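Bin picking walkthrough for the Stidstead club arm. Updated 5/11/23 - the old version had the wrong tool offset in it, bin your printouts.

Read the whole lot before you power anything up. Then go back and do it with the page open. Takes an evening the first time.

## What you need

- the arm, gripper fitted, cables tied back
- the grey bin
- spring clamps, orange ones, from the clamp drawer
- sheet of something flat to sit next to the bin. Old acrylic sheet with the paper still on is fine
- blue tape
- the mixed box of objects (see further down)
- laptop with the Landry scripts on, charger, the long network lead
- notebook. Paper. The log file does not record what you were thinking

Competition at Dotau is table-top only, so no floor stands. If you practise on a floor stand you'll have to redo every height. We did this in September and lost two sessions.

## 1. Fix the bin down

Put the bin where the arm can reach all four corners with the wrist still pointing down. Easiest way to check: freedrive, drag the gripper to each corner by hand, watch the elbow. If the elbow is nearly straight at the far corner the bin is too far away. Move it in and try again.

Then clamp it. Clamp on the left upper edge, clamp on the other side. Squeeze them right down, a half-seated clamp slides. Push the bin sideways with your palm, quite hard. If it shifts you're not done.

Mark the table with tape at the bin's corners anyway. Somebody will knock it.

## 2. Sort the cables

Gripper cables want slack at the wrist. Too little and the last joint tugs on them at full rotation, too much and they hang in the bin and drag stuff about. Leave a loop. Turn the last joint all the way one way, all the way back, *slowly*, speed slider at 8 percent, and watch the loop the entire time.

Check:

- loop never goes tight
- loop doesn't catch on a clamp handle
- nothing hanging lower than the gripper fingers

Velcro ties only. We're not cutting zip ties off next to a signal cable again.

## 3. Set the bin frame

Landry needs three points to know where the bin is. Touch off with the closed gripper fingers:

1. front left inside corner, floor level
2. front right inside corner, floor level
3. back left inside corner, floor level

Go in at low speed for the last bit. Stop when a strip of paper *just* drags under the finger. Save each point before you move off it, the save button doesn't warn you if you forgot.

Then open `bin.cfg` and look at the numbers. The floor heights should agree with each other within a millimetre or so. If one's way off you touched something on the floor or the bin isn't sitting flat. Redo it, don't average it.

Run `check_frame`. Arm goes to the middle of the bin and hovers. If it hovers over the middle, good. If it hovers over the table, you've swapped points 1 and 2, everyone does.

## 4. Load the objects

Competition list has soft things, shiny things, thin things and boxes. Practise with all of them, mixed. A bin full of boxes tells you nothing, our score on boxes-only was lovely and then the gloves went in and it fell over.

Start sparse. Glove, small box, one long tool, something lumpy. Spread out so none of them overlap. Only when that works start piling up.

Order to practise in:

- small boxes first, straight down grip, across the narrow side
- long tools next, grip near the balance point not the end, or it swings
- lumpy stuff, whatever grip the planner gives you, note down the bad ones
- gloves last. They need their own section, see step 6

## 5. Dry run

Gripper open, no closing, planner on. Script is `dryrun.py` from the Jurnau folder. It picks a target, drops to the pre-grip height, waits for you to hit enter, goes down, comes up. Hand on the stop button. One person on the laptop, one on the stop, and the person on the stop doesn't look at the laptop.

Pre-grip height is 30 mm above the object. Leave it at that until you've had a full clean round.

What to look for:

- fingers coming down either side of the object and not on it
- wrist clear of the bin walls, especially at the back where the wall slopes
- arm taking the short way round. If it swings wide over the table press stop, then check the joint limits in the config

If the finger lands on top of the object the tool offset is wrong. See the bit at the end.

## 6. Gloves

Right. Gloves are the hard one.

A knitted cuff folds under the finger and the gripper thinks it has something when it has a few threads. What has worked for us is going for the thick part of the palm, fingers across the glove and not along it, and going lower than feels sensible. Lower meaning the tips nearly on the bin floor. Set `soft_depth` in the config and creep it down a millimetre at a time.

Have the glove lying out flat to begin with, diagonal is good, it gives the planner a clear long direction. Bunched up gloves come later.

After the grip, lift a little, wait a second, read the finger width, *then* lift properly. If the width says fully closed there's nothing in there, go back down and try further along.

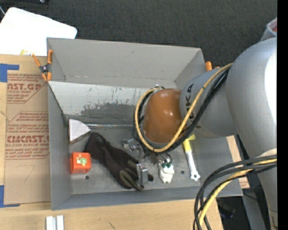
## 7. Full run

Now turn the gripper on properly and let it go round. Speed up in small jumps. Write down for each pick: object, got it or not, what went wrong in as few words as possible. "Slipped", "missed left", "hit wall". That's enough.

Don't reach in while it's moving. Not even to straighten a box. Stop, reach, start again.

When an attempt fails leave the object where it ended up and let the planner have another go. Retries are allowed at Dotau and we need the practise at them. Only reset if something has left the bin.

Log files go in the shared folder, named with the run number. Last one in there when I wrote this was 934, carry on from that. Don't start again from one because it looks tidier!!

## 8. Packing away

- arm to park position, not just wherever it stopped
- power off at the pendant then at the wall
- objects back in their box, all of them, check under the table
- clamps off the bin and in the drawer
- leave the tape marks on the table
- copy the logs off the laptop

## When it goes wrong

**Finger lands on top of the object.** Tool offset. Open `tool.cfg`, check it's the one for the long fingers. There are two files with nearly the same name and the wrong one loads by default on the spare laptop. Will fix this at some point.

**Arm stops with a protective stop near the wall.** Usually the wrist clipping the bin. Jog it up and out by hand, don't just clear it and carry on. Then raise `wall_margin` a bit.

**Gripper won't close.** Connector at the wrist, nine times out of ten. Power down before you push it back in.

**Gripper closes but script says it hasn't.** Port number. Ours is 2836, somebody's laptop had it set to something else and we spent a whole evening swapping cables.

**Planner keeps picking the same shiny thing.** Reflections. Turn off the lamp over the bench, or shift the object so it isn't catching the light. Printing a matt label and sticking it on is cheating, judges will peel it off.

**Small box wedged against the side wall.** Known problem. Fingers don't fit between box and wall. There's a nudge move in the `extras` folder that pushes the box off the wall first, works best when the box is flat on the floor and there's nothing on the other side of it. Needs testing with other stuff in the bin. If you've a spare half hour please do that and put the results in the log.

**Everything is off by the same amount.** The bin moved. Look at your tape, put it back, redo step 3.

Still to write: how to change the finger pads. Until then ask before unscrewing anything, the small screws are a different thread from the ones in the tub.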